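Three thousand demos and one lavender cloth

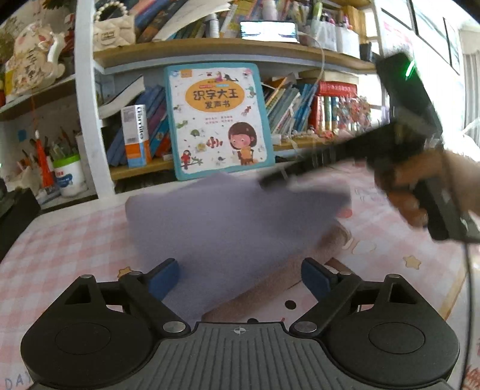

Cloth work with the hand-held grippers, on the checked tablecloth.

November 3, 2024

I joined the Gostwood robotics club in October mostly to argue with it. The project this term is called Feng and the pitch went like this: members do household chores with hand-held grippers, the recordings get used to train a policy, and at the end an arm does the chores by itself. The target is 4000 recorded demonstrations. We have 798.

My first complaint is the number. Where did 4000 come from? I asked and was told it used to be 3000, and then somebody got nervous. Fine, but I've been in enough student projects to know a target that was picked because it looks good on a poster. I would like to see one training run on what we already have before anyone asks me to squeeze a handle again.

My second complaint is the cloth. Fabric is a lousy thing to start with. A block stays a block, and you can tell if you picked it up. A piece of cloth has a different shape every time you let go of it, and two people in the club can't agree on what counts as a finished fold. I watched back 32 of our clips and kept my own tally of the ones I'd call good. I'm not going to post it, because my idea of "good" is as made up as everyone else's, which is sort of my point. We need a written rule and we don't have one.

Then there's the background. I like that we work on a real table next to a real bookshelf, with a big Chinese kids' book (识字大王, it's one of the talking ones) standing up behind everything. It beats a bare gray bench. But if most of the recordings have that same teal-bordered cover in them, I have a bad feeling about what the policy is going to learn. Maybe it learns to fold. Maybe it learns that folding is a thing you do in front of a cartoon clownfish. The checked tablecloth worries me too, since it has drawings and lettering printed on it and the model has to sort out which edges belong to the thing it's meant to grab.

The answer I get is that more data fixes this. More data of what, though? Another few hundred folds at the same table gets us closer to the target and that's all I'd promise.

I'll give them this much: the grippers are harder to use than I expected, and I came away with some respect for people who are good at it. You lose all the feel you have in your fingers. My first few tries at a corner were embarrassing.

The club wants to enter Feng in the Braloreck student challenge. I've offered to write the folding rule and to set aside one batch from a different room for testing, with none of it used in training. If it holds up on that batch I'll say so on this blog. Until then I'm keeping my own spreadsheet.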